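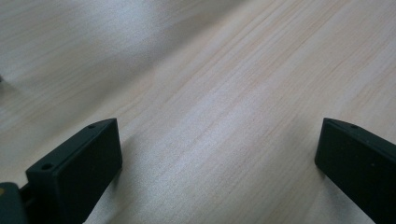
Figure 2. View from the wrist camera of the hand-held gripper at the start of a finger check. Both fingers are open over bare tabletop.

3.2 Gripper setup and upkeep

The demonstration station at Carnetmont is built around a single hand-held gripper with a camera fixed behind the fingers. The fingers are flat, rectangular blocks of matte black plastic with small round holes in the narrow top surface. They are treated as wear parts. We keep two matched pairs at the station and swap them as pairs, never singly, so that the inner faces age together.

Finger alignment was the main source of drift in our early sessions. A finger that sits slightly low on its mount still closes on a large object without trouble, but it tilts thin ones, and the error is hard to spot in the recorded trajectories. The check we settled on uses the camera view alone. The operator clears the work area, opens the gripper fully, and holds it over the table. In a good mount the upper inner corners of the two fingers lie at the same height in the view, as in Figure 2. If one corner is lower, the finger is removed, the mount is wiped clean, and the finger is seated again before the screws are tightened.

The screws are tightened in two passes, the first only far enough to stop the finger from rocking. Mei Pennington found that tightening one screw fully before starting the other turned the finger on its mount – a small angle, but enough to fail the check. After the second pass the gripper is opened and closed 50 times with nothing between the fingers, and the check is repeated.

Lighting affects the check more than we expected. The table has a pale wood-grain finish, and under the ceiling lights it reflects strongly toward the far side of the view. The black fingers remain distinct against it, but the automatic exposure sometimes settles on a value at which their edges lose detail. We therefore lock the exposure before the fingers are inspected and leave it locked for the session. The soft shadows that the fingers cast on the table are left as they are. An added side lamp removed them on one side and made them harder on the other, and it was taken out.

Finger pairs are replaced after 40 hours of recorded use, or sooner if the inner faces show scoring. Lertchai Luangrath logged each swap in the Oyelaran station record together with a still from the camera, taken before and after. The stills proved useful when a later batch of grasps at the Trarnville station showed a steady offset to one side. Comparison with the stored views traced the offset to the camera bracket, and the fingers were left in place. The bracket screws have since been added to the check, which now comes before every session at both stations.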